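The Drawer at the End of the Counter

I moved house in December, which I don't recommend, and the last thing I packed was the junk drawer. You know the one. Mine had been filling up for 16 years and it took me most of a Sunday to get to the bottom of it, sitting on the kitchen floor with a mug of tea and the radio on.

I found keys to a bike lock I lost in college. I found takeout menus from a noodle place called Kun that closed before my daughter started school (their dumplings, oh my, I still think about them!). There were two tape measures, both of which I'd accused my husband of stealing, and a flat little wrench that came with a bookcase we left behind in Bundale.

My sister is a thrower. She has a drawer with scissors in it, and tape, and a pen that works, and I find it a bit chilly if I'm being truthful. My mother went the other way. When we cleared out her place in Pindomwood there were five drawers like mine and a coffee can of screws under the sink, and we kept stopping to hold things up and yell "What IS this?" across the hall. I kept the can. I've used more than two of those screws, thank you very much.

I did try to be good this time. I bought one of those Nistness drawer organizers, the bamboo kind with sliding dividers, and for a week everything had its own little room. Then somebody needed a birthday candle in a hurry and the batteries ended up in with the rubber bands, and a takeout menu appeared from nowhere. I've stopped fighting it. The new kitchen has a wide drawer right by the back door, deep enough for a flashlight, and it already sticks when you pull it.

The bike lock keys are in there, by the way. I couldn't do it.
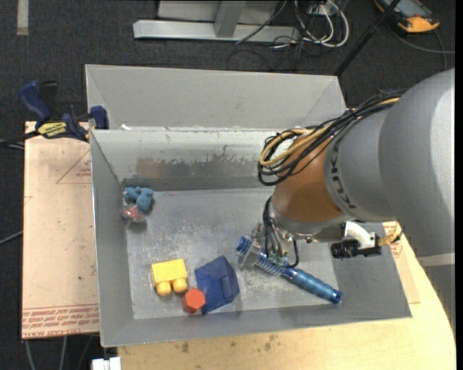 One blue tool, one big gray bin.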